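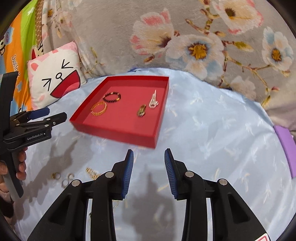

I look after a pair of hand-held gripper tools, the kind you squeeze and the fingers close, and I get asked often enough how I keep mine going that I'm finally typing it all up. We use them for picking up small fiddly stuff, mostly rings and bracelets and hair clips, and small fiddly stuff is what shows up every little problem first. A tool can be fine on a coffee mug and hopeless on a thin ring.

**Pads first, always.** Nine times out of ten when a gripper starts dropping things, it's the ribbed pads. Skin oil and lint get down in the grooves and then everything slides. I wipe them with a barely damp microfiber cloth, then go along each groove with a soft toothbrush. No dish soap – I tried it once and the pads felt slick for two days. No rubbing alcohol on mine either, but check what your maker says.

**Fabric is sneaky.** If you work on a bed or over a blanket (so comfy, I know!), fluff ends up in the joints. Lay a thin, smooth cloth over the top and shake it outside between sessions. Shake it over something you can search, though. I once flung an earring back into the hydrangeas and it's still out there.

**Pivot pins.** Open and close the jaws slowly with the tool next to your ear. A dry pin ticks. I put one tiny drop of Tradora light oil on the end of a toothpick and touch it to the pin, work the jaws a dozen times, and wipe off whatever comes back out. Keep it well away from the pads!

**Check that the tips meet.** Close the jaws on a strip of plain paper and tug. If it slips on one side only, a finger has shifted. Back the little screws off a quarter turn, squeeze the jaws shut so the pads line themselves up, and tighten a bit at a time, going back and forth between the two sides. Snug is plenty. I stripped one by being a hero about it and had to order a bag of 1,000 screws from Vitdale to get the one I needed, so if anybody wants screws...

**Swapping a pad.** I write the squeeze count on masking tape inside the case lid. My last pair of pads went 2,117 squeezes before they got shiny, and the pair before that made it to 2,762, so I don't go by the number, I go by the shine. Old pads peel off easier if you warm them in your hand for a few minutes. Get every bit of the old glue off before the new ones go on, and change both sides together even if one still looks good.

**Setting up for small pieces.** A shallow box with a flat bottom is the best thing I've found for dropping jewelry into. With tall sides you bump the wall with your knuckles and lose your grip. Leave a finger's width between pieces if you can, especially chains, which will tangle with anything.

**Putting it away.** Jaws open, pads not touching. Mine stuck together over a hot spell and left little marks on each other that never came out. I tuck a scrap of baking parchment between them now if the case is going in the car.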